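Bench helper wanted, part-time, Suromell workshop

I'm looking for someone to join me two mornings a week from June, and as I've never written a job advert before I'm just going to tell you what it involves and hope the right person is reading.

I run Suromell, a small repair and hand-tool business in the old Mihăilă building (1894 over the door, draughty ever since). People send us sets of tools that have got muddled, grubby or separated from their trays, and we send them back in order. There are roughly 300 sets on the shelves at the moment, which is more than I can get through on my own, and the shelves are starting to bow.

Most of your time would go on sorting. You take a tray, work out what belongs in it, and put each screwdriver back where it lives. I like a clear surface for this, with one tray out at a time and very little else.

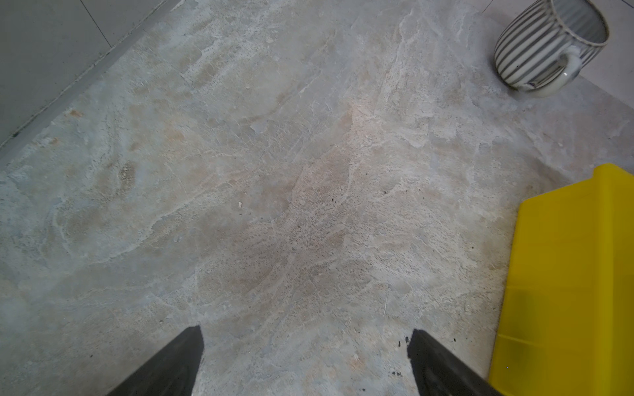

Tea is allowed, by the way! I couldn't work anywhere that banned it. I only ask that mugs stay well back from the tools, and that you bring your own if you're fussy about size. There's a kettle in the corridor and a tin of biscuits that I top up when I remember.

You'd also be marking things up. Every set gets a number on its label before it goes back on the shelf, so legible handwriting matters more to me than a CV. If your sevens look like ones we'll have words - friendly ones, but still.
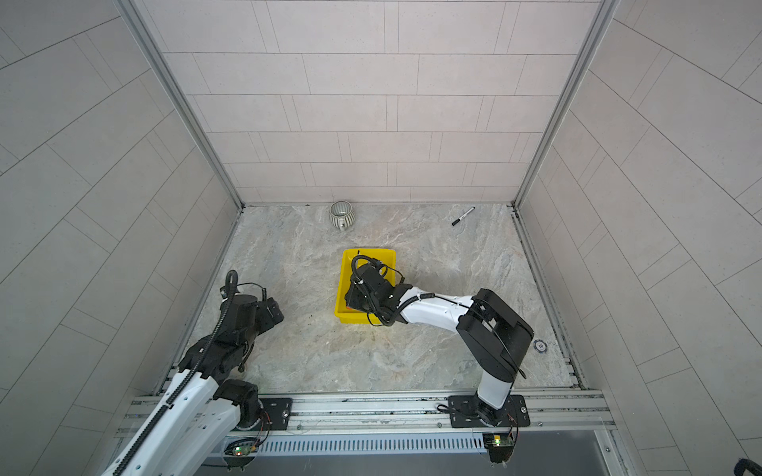
Experience isn't needed. I'd love someone who quite enjoys a cutlery drawer, who can tell a flat blade from a crosshead (or is happy to learn), and who doesn't mind doing the same small job again after lunch. Well, before lunch, as we finish at 12.30. Start is 8.45, though I'm usually in earlier and the door will be open.

Pay is by the hour and we can talk about the rate when you visit. Bus fares are covered. The room is up one flight of stairs with no lift, I'm afraid, so please ring if that's a problem and I'll see whether the ground floor at Plistoter next door is free on your mornings.
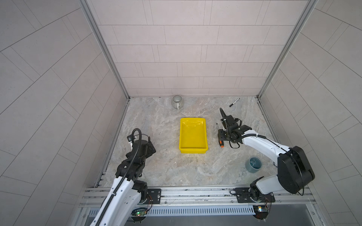

One more bit of the job is the stocktake, when we go through all 400 trays on the books, including the ones out with customers, and argue about the missing ones. It takes a week and I pay extra for it.

To apply, drop a note through the Suromell letterbox or leave it at the Floris counter downstairs. Handwritten, please, and a page is plenty. Tell me which mornings suit you and what the tidiest thing in your house is.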